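Guides > Small Spaces > Surfaces and Walls

Reading time: 2 minutes

How to line a play corner with marble-look board and leafy paper

My neighbor Brândușa Tudose asked me last August how to give a plain worktop a bit of life for building blocks and little figures, and I've been meaning to write it up properly ever since.

Start with the walls. Cut your paper a little tall, paste from the back corner outward, and smooth it with a dry cloth. A pale gray leaf print is kind to small mistakes – trust me, I've made plenty of them.

Next comes the board. Lay it in dry first and slide it right up to the walls. If you love a busy red-brown marble pattern like I do, keep the blocks in bright, plain colors so they're easy to find again.

Reddish marble pattern below, gray leaves on the walls: 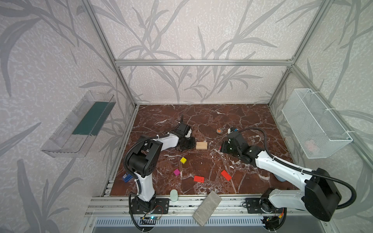
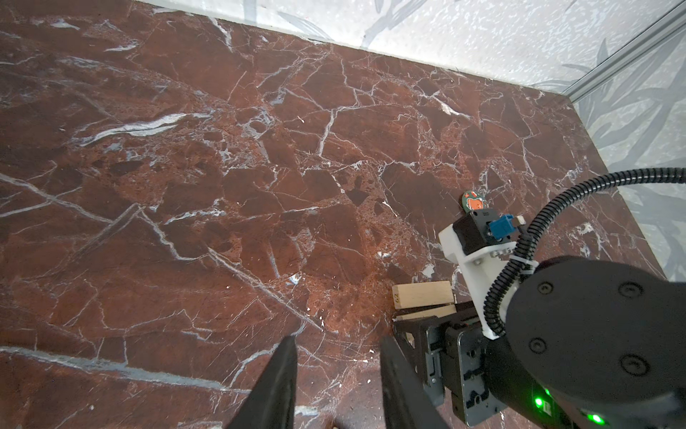
Once you're happy with the fit, lift the board out, run a thin line of glue along the underside and set it back down gently. Give it up to 10 hours before you put any weight on it, and go and have a coffee. Wipe off stray glue with a damp cloth while it's fresh, and save the paper offcuts – a patch may come in handy later.

Contact Remia | © Remia 2018 | Back to top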